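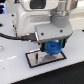

Blue plastic gear binds on its peg, how do I get it to sit flat?

Trostano Help Board > Small Parts and Mechanisms

Posted by flatbench

I have a set of demonstration parts that came secondhand from a school supply outlet in Skultamville. There are blue plastic gears with fine teeth and short gray pegs they are supposed to turn on. No instructions in the box, and the label on the lid only said Grekach. I can't find anything under that name that looks like this set.

The problem is one of the blue gears. It goes partway down the peg and then stops, and if I push harder it goes on crooked. Once it is crooked I can turn it by hand but it rubs on one side and wobbles badly enough to skip teeth on the next gear. The others go on with light finger pressure and spin fine.

I measured the peg with a cheap caliper and got 4 mm. I tried to measure the hole too but I don't trust the reading, the jaws don't fit in there well.

I don't know if the gears are 3D printed or molded. The surface is grainy and the blue is speckled, with small red specks in it, which made me think of printing. On the other hand the teeth are very even.

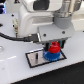 I have already tried dish soap on the peg. It helped the gear slide on a bit further but it still ended up tilted, and now I have soap in the teeth. I also tried swapping pegs between gears and the bad gear was tight on all of them, so I don't think it is the peg.

Two things I would like to know. First, is it safe to drill the hole out, or will I wreck it? Second, do the red specks mean anything is wrong with the plastic? I would like to keep the set together if possible because I don't think I can get another one.

4 replies have been hidden by the moderator (off topic).

Posted by Pegboard_Mo

Don't drill it. A power drill will grab in a hole that size and you will end up with an oval, and then the wobble is permanent. You did the right test with the pegs. If it is tight on all of them, it's the hole.

The usual cause is a small ridge just inside the rim of the hole. On a printed part it comes from the first layer spreading out, and on a molded part it can be a bit of flash. Either way the fix is the same and you can do it by hand. I have done this on a lot of small gears and pulleys, most of them for a clock kit from Zapata that had the same trouble on every third part.

1. Wash the soap off with plain warm water and an old toothbrush, and let the gear dry completely. You can't feel what you are doing with soap in there.

2. Look into the hole from both sides with a flashlight. You are looking for a lip, a blob or a shiny spot where the peg has been rubbing. If it is shiny on one side at the top and on the opposite side at the bottom, the gear has been going on crooked and the peg has marked both ends.

3. Run the tip of a hobby knife once around the rim at a shallow angle, on both faces. Take off the sharp edge and stop. Going around again "to be sure" is how people end up with a cone.

4. Try the peg. Hold the gear by its outer edge at two opposite points and lower it straight down. If you pinch it near the middle or push with one thumb it will tip every time. With the gear held evenly on both sides you can feel right away if it starts to lean.

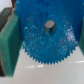 5. If it is still tight, wrap a strip of fine sandpaper around a wooden skewer and turn it in the hole by hand, five or six turns, then blow out the dust and try again. Use something finer than you think you need. I used 80 grit the first time and ruined the part, it cuts deep grooves and the gear never ran true after that.

6. When it drops on and turns freely, stop. A tiny bit of play is fine for a gear like this. You don't need grease. If you want something, use dry graphite from a pencil.

About the specks, see if anyone else knows. I wouldn't worry about them.

Posted by oldspool

just put it in hot water for a minute and push it on while its warm. works for me

Posted by flatbench

Warm water or boiling? I don't want to warp the teeth.

Posted by Pegboard_Mo

I would skip the hot water. If it turns out to be PLA it can go soft well below 80 °C and the teeth are the thinnest part, so they will go first.

Posted by second_drawer

The answer with the steps is good and I would follow it. I'll add something on the specks, and one thing on the fit.

Red specks in blue plastic are usually leftover color. When a machine has been running red and is switched over to blue, some of the red stays behind and comes through in small bits for a while. It happens with printing and with molding, so it doesn't tell you which one you have. It can also be reground scrap mixed in on purpose to use it up. In either case it is mostly cosmetic. The way to check is to drag a fingernail across one of the specks.
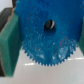 If it is level with the surface and nothing lifts, leave it alone. If a speck comes out and leaves a pit on the face, that is still no great harm. I would only care about a pit at the root of a tooth, and then I would turn that gear slowly against its neighbor and watch that spot for a crack.

On the fit, check whether the peg itself is round all the way. Some pegs have a flat on one side and the gear has a matching flat in the hole. If yours are like that and one gear is rotated a little off, it will feel exactly as you describe, partway on and then stuck. Turn the gear slowly with almost no pressure before you sand anything and see if it drops.

If you ever have a replacement printed, ask for the hole to be a touch bigger and leave the rest alone. Don't scale the whole gear up to 101 percent to loosen the hole – the teeth get bigger too and then it won't mesh with the others.

Posted by flatbench

Thanks. No flats on my pegs, I checked with a flashlight. There was a lip on one face of the gear, very thin. I trimmed it and did the sandpaper on a skewer twice. It goes on level now and turns, still a little stiffer than the rest but it doesn't skip. The specks are level with the surface, so I am leaving those.

Marked as solved by the poster. 96 people found this page helpful.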